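Häufige Fragen zu Pflege und Bestellung

Wie oft muss ich eine geölte Tischplatte nachölen?
Im Esszimmer reicht einmal im Jahr. Bei täglichem Gebrauch in der Küche empfehlen wir zwei Durchgänge, den zweiten vor der Heizperiode.

Welches Öl passt zu Tischen der Serie Flillberg?
Ab Werk verwenden wir Parnex Hartöl natur. Andere Öle sind möglich, die Platte muss dann aber vorher komplett abgeschliffen werden.

Wie lange muss das Öl aushärten?
Nach 24 Stunden ist die Fläche vorsichtig benutzbar. Voll belastbar ist sie nach 21 Tagen. Bis dahin bitte keine Tischdecke auflegen und Wasser sofort abwischen.

Kann ich Muster bestellen?
Ja. Ein Musterset mit vier Hölzern erhalten Sie unter der Artikelnummer 709. Die Schutzgebühr wird bei einer Bestellung verrechnet.

Was mache ich bei Wasserrändern?
Mit feinem Schleifvlies in Richtung der Maserung arbeiten, Staub abnehmen, dünn nachölen. Überschüssiges Öl nach 15 Minuten mit einem Baumwolltuch abnehmen. Getränkte Tücher ausgebreitet im Freien trocknen lassen, sie können sich selbst entzünden.
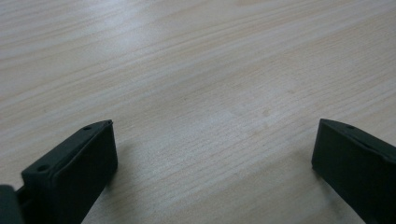
Bei tieferen Flecken hilft nur ein Zwischenschliff mit Körnung 180, danach 240. Helle Hölzer dunkeln an der geschliffenen Stelle in den folgenden Monaten nach.

Wann ist die Werkstatt geschlossen?
Im August. Anfragen per E-Mail beantwortet Réka Illés auch in dieser Zeit.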